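4.2 Living with a lower flow temperature

We turn now to the part of the study that we had expected to be the least eventful, and which ended up taking most of our evenings. The Clavbridge loop, as described in Section 3, supplies warm water to 19 homes from a shared heat pump set beside the old mill race. When the scheme was first commissioned the flow temperature was fixed at a level that suited the oldest radiators on the loop, which meant that every home, however well insulated, was being sent water hotter than it had any need of. A heat pump has to work harder to reach a higher temperature, and uses more electricity in doing so, and so the obvious thing to try was to bring the flow temperature down and see who noticed.

We lowered it in small steps, beginning in the autumn, until the loop was running at 55 degrees. Each step was held long enough for the homes to settle and for us to gather at least one cold spell and one mild one before moving on again. This was slower than we would have liked (and a good deal slower than our funders would have liked), but houses are slow things. A stone wall that has been warm all week does not much care what the pipework was doing yesterday, and if we had hurried we should only have been measuring the walls.

Readings came from the Zwahlen heat meters fitted in each hallway cupboard, together with a room sensor in the main living space and, where the household was willing, a second one in a bedroom. The heat pump itself, a Fisar unit of the kind described earlier, keeps its own record of the electricity it draws. We did not rely on that record alone, having learnt at Clenitz that the clock in such units can wander, and that a clock which is a little wrong in October can be badly wrong by spring. A separate meter was therefore placed on the supply cable and the two were compared at the start of every month.
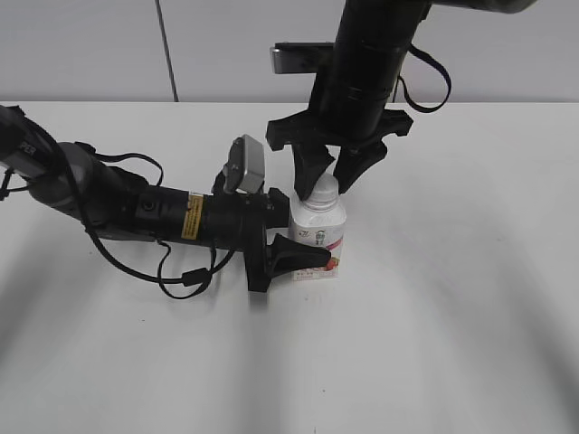 Comparing the two meters is dull work but we would press it warmly on anyone planning a similar trial. For most of the winter the pair agreed very closely. In one month they did not, and the gap was traced to a circulation pump that had been wired on the wrong side of our separate meter during a repair, so that its electricity was missed by one and counted by the other. Had we been working from a single source we would have reported a rather handsome improvement in that month and been quite mistaken. The affected readings have been left out of everything that follows, and the results are a little plainer for it.

What the households noticed is harder to set down in a table. We visited every home twice, once before the first step and once after the last, and in between we kept a telephone line open in the early evening, that being the hour when people come in, take off their coats and form an opinion of the heating. The calls were fewer than we had braced ourselves for. Several of them concerned the bath. Hot water on the Clavbridge loop is drawn through a heat exchanger in each home, and with cooler water arriving from the loop the taps took longer to reach the temperature people were used to, though they did get there in the end. One household told us that they had simply started running the bath before finding the towels, where previously they had done it the other way about, and that they had no strong feelings on the matter.

Radiators were a different story. In a well insulated home the radiators had always been larger than they needed to be, and a drop in flow temperature meant only that they stayed gently warm for longer stretches of the day. Some residents liked this very much and said the rooms felt more even. Others missed having something properly hot to stand against on coming in from the rain, and said so with feeling, even where the sensor showed the room to be just as warm as it had been the winter before. We do not think this should be brushed aside. A heating system is something people touch and lean on and dry their socks over, and a trial that asks only about air temperature will miss a good part of what they value in it.

In 11 of the homes the room sensors showed no change that we could tell apart from the ordinary ups and downs of the weather. The remaining homes were cooler in the mornings, and it is these that deserve a closer look. Nearly all of them had been using a night setback, that is to say, letting the heating fall back while everyone slept and bringing it up again before breakfast. With hotter water the rooms could be recovered quickly. With cooler water the same setback left too much ground to make up in too little time, and the household came down to a chilly kitchen. Our first advice was to start the heating earlier. Our better advice, which took us longer to arrive at, was to let it fall back less in the first place.

This runs against what many people have been told for years, and we had several long and friendly conversations about it over kitchen tables. With a gas boiler there is a good case for switching off when heat is not wanted. With a shared heat pump on a loop the case is weaker, for if every home asks for a great deal of heat at 6 in the morning the unit must run flat out at the coldest hour, when it is at its least efficient, and often when the grid is leaning on its dirtier plant as well. Spreading the demand through the small hours uses slightly more heat overall in each home and may well use less electricity at the mill. We say "may well" with some care. The effect was clear in the mild weeks and rather muddied in the cold ones, and one winter is not enough to settle it.

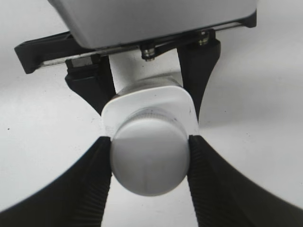 Figure 4. White cap held between the two gripper fingers, wrist camera view.

Three of the homes that had been cooler in the mornings took up the suggestion of a shallower setback, and their morning temperatures recovered. One household tried it and went back to their old settings, finding that they slept badly in a warmer bedroom. We mention this partly in fairness and partly because it led us to look again at the bedroom sensors, where we found that the valves upstairs had in many homes been left fully open since the day they were fitted. Closing them partway let the bedrooms stay cool while the downstairs rooms were kept warm through the night. It cost nothing and took a few minutes in each house, and we rather wish we had thought of it before the first step and not after the last.

There remains the matter of hot water safety, which was raised with us more than once at the open evening in May. Water kept lukewarm in a tank can allow harmful bacteria to grow, and people are right to ask about it. The homes on the loop have no storage tanks, the water being heated as it is drawn, and the volume sitting in the pipes between the heat exchanger and the tap is small. Schemes that do use tanks would need a regular hotter cycle, and the electricity for that cycle ought to be counted honestly against any saving. At Clenitz, where tanks are fitted throughout, we would expect the balance to look quite different, and we would not want our findings here to be carried across without that being worked through.

A further caution concerns the radiators themselves. No radiator was replaced during the trial, by agreement with the households, so that the effect of temperature could be seen by itself. In an ordinary scheme one would surely change the few that were undersized, and the loop could then be run cooler still. How much cooler is a question we take up in Section 5, along with the cost of the work and who might fairly be asked to bear it.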